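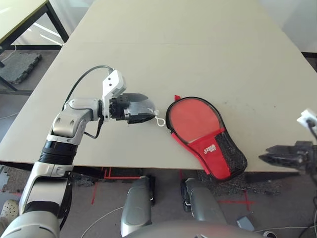
So I'm going back to table tennis! I signed up this morning before I could talk myself out of it, the beginner-and-rusty hour at the Otmont hall, and then spent the rest of the day being silly about my gear. The last time I played properly I carried my paddle in a grocery bag with a banana (never again, the rubber smelled like fruit for a month). Now there's a case, a real one, shaped like the paddle itself, red on top with a black zipper running around the edge and a little mesh pocket on the side of the handle. I have given that pocket far too much thought. Keys? Locker coin? I tried the coin and it seems happy in there, so coin it is, and the keys can go in my jacket like always.

What I love most is the string loop on top. It's such a small thing but it means the case can hang on the hook by my front door, next to the umbrella, where I can't pretend I forgot it.

Spent a good half hour after lunch wiping down the rubbers with a damp cloth. The forehand side is fine. The backhand side has gone shiny in the middle and I should probably replace it, but I looked at prices on Oltis and closed the page again. Maybe in March if I'm still going. If I'm still going in March I will have earned new rubber!

The rest of the bag: 2 shirts (I sweat, there's no point being delicate), the gray shorts, indoor shoes, a towel, water bottle, and 3 balls that were rolling around in the desk drawer. One has a dent. I dropped it in hot water to see if it would pop back out, which my grandmother swore by, and it did, mostly. It bounces a bit to the left now. I'm bringing it anyway for the serve practice.

Locker code for the hall is 1668, writing it down here because I'll lose the slip of paper by tomorrow.

My wrist already hurts a little from bouncing the ball off the kitchen wall, which does not bode well. Going to soak it and have soup. First session is at seven in the evening and I still need to find out where you park.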